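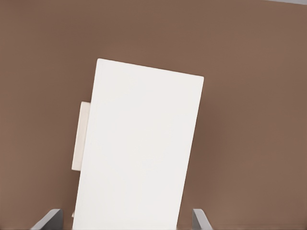
Home Kitchen Workshop Garden Clubs Ask us
6 minute read

Workshop tips from a robot club that has been wrong a lot

I help out at the school robotics club in Skurkenby, and I came to it as somebody who mends chairs. I was asked to write up what we have learned about getting a simulated arm to pick up flat, awkward things, in the spirit of the other tips on these pages. I'll do it, with the warning that I believe about half of what people say regarding simulators, and that includes what I say myself by the end of the evening.

The task this term was set by the Otico challenge. Each team gets a two-fingered gripper, a plain tabletop and a handful of flat or boxy parts, and has to write a program that picks up the right one and puts it where the rules say. The first round is all done on screen. The second is done on a real arm, and that is where most of the tears come in.

Start with a boring table

Pick one flat colour for the surface and leave it alone. Yevhen Lytvynenko, who is fifteen and the best programmer we have, spent two evenings giving his table a lovely oak grain. It made no difference to the gripper and it slowed the old laptops to a crawl. Go for a mid brown or a dull green. If your parts are white, stay well away from a white or cream table, or you will waste an hour hunting for edges.

Turn the part before you trust the grip

Every beginner lines the part up square with the fingers, gets a perfect pick, and tells me it is finished. Turn it 10 degrees and run it again. Then turn it the other way. A program that only works on a tidy part doesn't work, whatever the score on the screen says. Anyone who has tried to clamp a slightly crooked board in a vice knows this already.

Thin panels are the worst of the lot. Come at one a little skewed and one finger touches well before the other, so the panel swings. The cure we use is dull: stop short, with the fingers open on either side, check the angle, correct the wrist, then close slowly. Léonie Roussel's team put that pause in and lost time on every run. They also stopped dropping things.

Put something behind it

Leave a second part partly hidden behind the first. Two whites that nearly match are a good test, say a bright one in front and a creamier one behind. Simple colour picking tends to lump them together and the arm then aims for the middle of a shape that isn't there. Yevhen's did exactly this and he was quite cross with me for setting it up.

I wouldn't reach for anything clever to fix it. Move the camera, or nudge the light to one side so the two faces shade differently. Try those before you let anybody say the word "training".

Distrust the numbers

Here is where I fall out with people. Ramiro Paredes, who runs the club and is far more hopeful than I am, came in one evening very pleased because a run left going overnight had finished 4,000 attempts, nearly all good. I asked how many different starting positions there had been. There were 11. That is the same small exam sat over and over, and a parrot could pass it.

So, our rules for counting:

- Write down how many starting positions you used next to how many attempts you ran. If the first number is small, ignore the second.
- Keep the failures. Save each one with its settings and look at them before you look at the successes.
- Never tune and test on the same positions. Keep a set back and let a different pupil look after it.
- A "success" needs a plain rule agreed beforehand. Ours is lifted clear of the table and held until the whistle. Wobbling doesn't matter, touching the table does.

Friction is a guess

The simulator has a box where you type how slippery things are. Whatever you type there, you made it up. The Tirura package we use comes with a figure already filled in and pupils treat it as though it came down a mountain. Try the same program with the figure halved. If the part slides straight out, your grip was resting on a lucky number.

For the real fingers, we had best results from the thin rubber mat sold for lining kitchen drawers. Cut it slightly oversize, stick it down with double-sided tape, and trim it with a sharp knife once it is on. Wipe the fingers with methylated spirit first and let them dry properly (an adult should do this bit, with the windows open). Change the rubber when it goes shiny. Don't use sandpaper, which grips well and scratches everything it meets.

Making cheap practice parts

You don't need the official set. Foam board from the art cupboard makes decent panels. Round the corners with an emery board, as sharp ones catch and crumple. For blocks, fill a small tea box with rice, tape it shut and paint it with leftover emulsion. Weigh them on the kitchen scales and write the weight on the bottom in pencil, so that the screen version and the real one have some chance of agreeing.

Esperanza Montoya made us a whole boxful over half term with her sister Estíbaliz, and they have lasted better than the ones we bought from Hosoda. The foam ones don't like damp. Store them flat with a heavy book on top.

Does any of it carry over?

Some. I said in December that I thought the screen work was mostly a way of keeping children quiet indoors, and I have come down a little from that. The habits carry over: the pause before closing, the crooked starts, the notebook of failures. The numbers mostly don't. Our best program on screen managed a miserable first evening on the real arm, and the one that came second on screen beat it comfortably, for reasons we are still arguing over. Ramiro says lighting. I say the table at the school isn't level, and I have been over it with a spirit level twice.

If you are starting a club of your own, borrow one arm before you buy any, and let the pupils break the screen version as often as they like in the meantime. Keep the notebook on paper. Ours is in locker 812, and the key is with Léonie until the summer.

Back to Workshop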